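Ardale Chamber Opera

Ardale Chamber Opera is a small opera company based in the river town of Ardale. It performs short and neglected works for the stage, mostly from the seventeenth and eighteenth centuries, with casts of no more than eight singers and an orchestra that would fit in a large living room. Its founder and first music director was the conductor Mohandas Nambiar, who still leads one production a year. The company is best known for its revival of Suvarna, a one-act opera that had gone unheard for generations and that has since become its calling card -- and a wonderful one it is.

History

Nambiar started the company with a group of singers from the Grisley Conservatory who wanted more stage time than the big houses could offer them. Their first performances were given in a former grain exchange with 155 seats, a tin ceiling and a surprisingly warm sound. Early programs paired a comic intermezzo with a half hour of songs, and the players often doubled as stagehands.

After four seasons the company moved to the Vitine Theater, a horseshoe-shaped house with 411 seats and a real orchestra pit. The move changed the repertoire. Works with chorus became possible for the first time, and the company began building its own sets instead of borrowing them. The grain exchange remained in use for rehearsals.
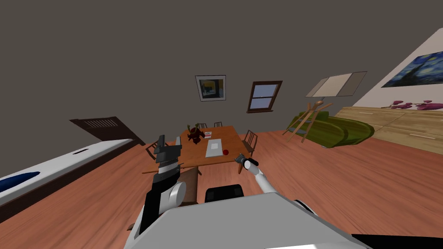

Suvarna

The opera Suvarna tells the story of a goldsmith's daughter who trades her voice for her brother's freedom. The score survives in a single manuscript bound with a collection of dances. Two arias lack their second violin parts, and the overture breaks off in the middle of a phrase. Nambiar's performing edition fills in the missing lines but leaves the overture as it stands, so that the first singer enters over the broken-off chord. It is a thrilling moment in the theater, and audiences tend to gasp.

The title role calls for a soprano who can act for nearly twenty minutes without singing a note. During this stretch the character's thoughts are carried by a solo viola, placed on stage in the company's production and in the pit in most others. The goldsmith is a bass part with one huge aria, "Weigh it again," which is now a favorite at student recitals. The brother, sung by a tenor or a high baritone, appears only in the last scene.

Repertoire and style

The company sings in English whenever a good translation can be found or made. Period instruments are used for works written before the middle of the eighteenth century, modern ones for everything else. Recitatives are taken fast, almost at the speed of speech, and accompanied by harpsichord and cello alone.

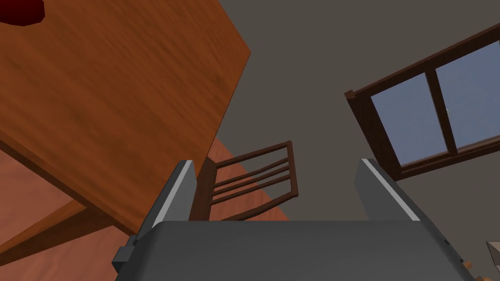 Page 600

Staging is plain. Directors are asked to work with one set per evening, and costume changes usually happen in view of the audience. This spareness puts the singers front and center, and the best of the productions have a closeness that larger companies rarely manage -- a whispered line at the Vitine carries to the back row.

The oldest text the company has set on stage comes from a play printed in 1504, which was adapted as a pastiche with music by several composers. It ran for six nights and has been brought back twice.

Summer school

Each June the company runs a two-week school for young singers and accompanists. Students learn a complete role, study stage movement and fencing, and give a public performance with the company's orchestra. Several members of the present ensemble first came to Ardale this way, among them the viola player heard in the most recent Suvarna.

See also
Chamber opera
Intermezzo
Pastiche (music)
Vitine Theater

This article was last revised on 28 Jul 2025.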